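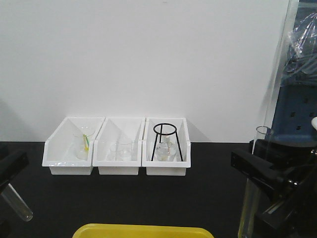
## Gramwood two-arm glassware bench

I get asked about this bench more than anything else we list, so on 23rd November I drove over to the Gramwood open day to spend a proper afternoon with it before writing the page. (Free coffee, terrible parking, bring a sweater.)

The job it does is the dull end of lab work: picking up test tubes and beakers and getting them sorted into open bins along the back of the table. Two arms, one from each side, each with a black gripper. They can both have a tube in hand at the same time, and I spent ages just watching that. Clear glass on a black tabletop with white bins behind it is a nice thing to look at, and a beaker in a white bin is surprisingly hard to spot, even for me!

Olga Palacios ran the demonstration and let us pick the order of the pieces. Vignesh Reddy asked for the test tubes last, the rotten so-and-so, and she went along with it. We had one dropped tube all afternoon. It landed flat, didn't break, and Olga put it back and carried on talking.

### What you get

- Two arms with grippers, mounted and aligned
- Black tabletop, ready to bolt down
- Three white open-topped bins and a yellow tray
- Gemby control software, 2 seats
- A starter set of 32 saved moves
- Setup visit and one day of training

The glass isn't included. Use whatever your lab already buys, but send us the sizes when you order so the moves can be adjusted for you. Round flasks need the longer setup, and so does anything stored under a wire stand.

### Things I asked

**How fast is it?** Elango Amin quoted me about 200 pieces in a shift, with someone looking in now and then. A quick pair of hands will beat that before lunch and then get bored.

**Can it pour?** Not with this package. Krishnan sells a pouring add-on, and we can order it in, but I haven't seen it run.

**How much room?** More than I expected. Leave elbow space on both sides and a clear wall behind.

### Seeing one

The next open day is in April, at the Illier building this time. Email Yaroslav Stasiv on our sales desk for a spot, and tell him if you want to bring your own glassware. Deposit to hold a bench is $1000, refundable until we ship.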